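Every December I announce that I'm making the teacher gifts this year, and every December I find myself at ten at night with a hot glue gun, apologizing to a mason jar.

This year it's cocoa mix. The recipe comes from the side of a Flornik tin my mother-in-law left here, minus the malt powder, which nobody in this house will admit to liking. You need two parts sugar, one part cocoa, one part powdered milk and a pinch of salt you will be tempted to skip. Don't skip it. Shake it all in a big bowl with a lid, and wear something you don't love.

We have three teachers, one bus driver and a piano teacher who has earned considerably more than cocoa. I bought the jars at Cabrera, the restaurant supply place out past the car wash, because they sell them by the case and they don't play carols. The ribbon is Bulix, left over from a wreath we don't talk about.

The labels took longest. My son wanted each one to say how many mini marshmallows were inside, so he counted. The first jar had 58. The second had 114, and by then we'd found out that 114 mini marshmallows leave very little room for cocoa. We settled on 58 for everybody and a separate bag for the piano teacher, who gets 172. He wrote the numbers himself, in gold marker, and a fair amount of it is also on the table.

If your marker won't stick to the kraft paper tags, let the first coat dry and go over it again. I used Rokis tags, which are thick enough to survive a second-grader and a school bus.
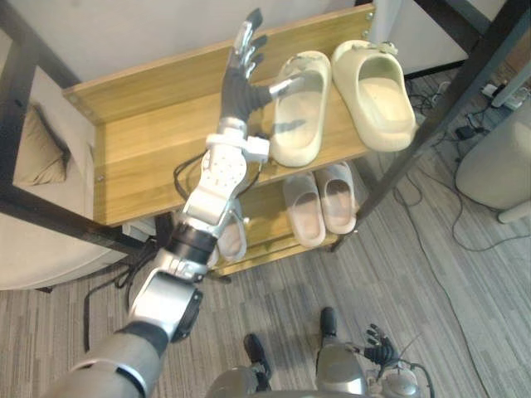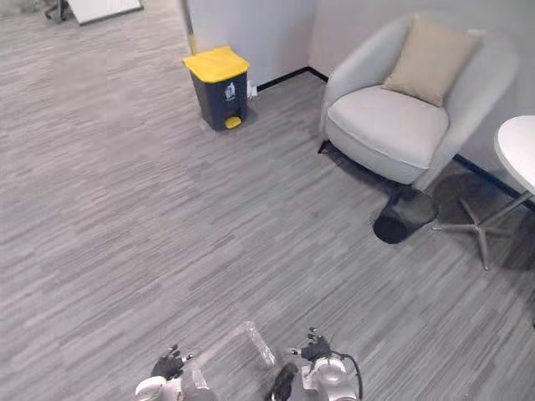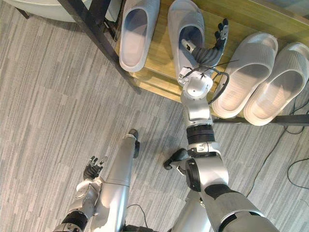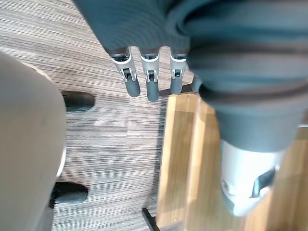

The last job is getting five full jars to school without losing one in the parking lot. I've tried a cardboard box (the bottom gave out) and a laundry basket (everything rolled). What works is a wide, flat tote with each jar pushed into a thick sock. If you'd like the wrapping to be part of the present, use slippers. Open-toe slides like the light ones lined up on the wooden shelf won't hold a jar, so get the closed kind with a proper toe, stand the jar in one and tuck the other alongside. I did that for the bus driver. It took most of a yard of ribbon to keep the thing upright, and it still leans.

Drop-off is tomorrow. I have one jar left to fill and no clean spoons.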